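Fermentation at Home, Session 2 Handout: Salt, Brine and Patience

Hi again everyone! These are my notes from tonight, cleaned up a bit, plus a few things I meant to say and ran out of time for. If you missed the first session, ask Shiyu Yin for her copy of the handout, because mine has soy sauce on it.

Before anything else, please get a kitchen scale. I know some of you have been making pickles by feel for years and your pickles are delicious, and I'm not going to argue with your grandmother. But salt crystals come in all sizes, and a tablespoon of fine table salt weighs a good deal more than a tablespoon of the big flaky stuff. Weigh it and you can make the same jar twice.

What the salt is doing

Cabbage comes into your kitchen already covered in bacteria. Some of them are the lactic acid bacteria we want, and plenty of them aren't. Salt slows down a lot of the ones we don't want and gives ours a head start. They eat the sugars in the vegetable and give off acid, the jar gets sourer, and the sourness then keeps the rest of the crowd away.

Salt also pulls water out of the leaves, which is where sauerkraut brine comes from. You don't add any water at all if the cabbage is fresh. Old cabbage can be a bit stingy, so if you've squeezed for ages and still can't cover it, top it up with a little salt water.

The number for kraut

I use 2 percent salt by weight. So for every kilo of shredded cabbage (weigh it after you've taken out the core!) that's 20 grams of salt. Peiyu Ding asked whether you can go lower, and people do, but it gets soft faster and I don't recommend it for your first jar.

Brined vegetables are a different sum. With whole cucumbers or carrot sticks you're pouring salt water over the top, and the vegetables have no salt in them yet, so everything evens out over the next few days. Put the jar on the scale, zero it, add the vegetables and the water, and take your percentage from that whole weight. This is the part where I saw a few frowns, so we'll do it again next time with actual carrots. 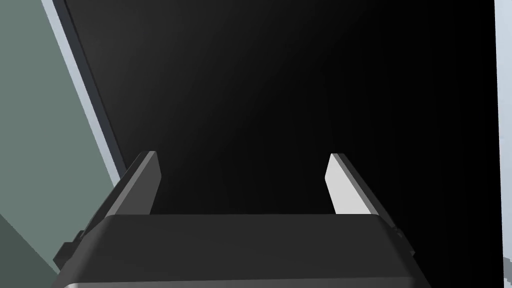
Cucumbers are the fussy ones. Slice off the blossom end, a thin slice is plenty, since there are enzymes in there that turn the whole thing mushy. Drop in a grape leaf or a bay leaf if you have one. I've had good luck with black tea too (one pinch of leaves), although Erasto Swai swears he can taste it, and he may be right, he can taste everything.

Temperature

A cool corner of the kitchen is fine. In August my kitchen is awful for this, so I move my jars down to the basement floor and they're much happier. Warm jars go fast and taste a little flat to me. Cold ones take forever but have that nice clean sourness.

Start tasting kraut at 7 days. Use a clean fork, push everything back under the brine afterward, and wipe the rim. When you like it, put it in the fridge. It'll keep on changing in there, only very slowly.

Is it supposed to look like that?

Cloudy brine: yes, lovely, leave it alone.

White sediment at the bottom: also fine.

A thin, flat, white, wrinkly film on top: most likely kahm yeast. It's harmless but it smells a bit like an old gym bag and can spoil the flavor. Skim it off and check that everything is under the liquid.

Anything fuzzy, or pink, or black, or blue: throw it out. The whole jar, please. I know it hurts.

Fizzing and leaking: put a plate under it. Loosen the lid once a day for the first week if you're using an ordinary screw top, and don't fill the jar to the brim like I did with the beets. Cuiping Xue has a photo of my ceiling if you'd like to see it.

For next time

Make one small jar of kraut. A small cabbage is enough, and if you want something extra in there, caraway seeds or a bit of grated ginger are both good. Write the weight of the cabbage, the salt and the date on a piece of tape and stick it on the jar. Bring the jar in even if you think it went wrong, especially then, I love those.

Please also bring 200 grams of carrots, peeled or not, and a clean jar with a lid that fits. I'll have salt, garlic, dill and the scales.

Yuzhen Duan is lending us her big crock so we can look at how a water seal works. It's heavy, so I could use a hand getting it up the stairs if anyone can come a little early.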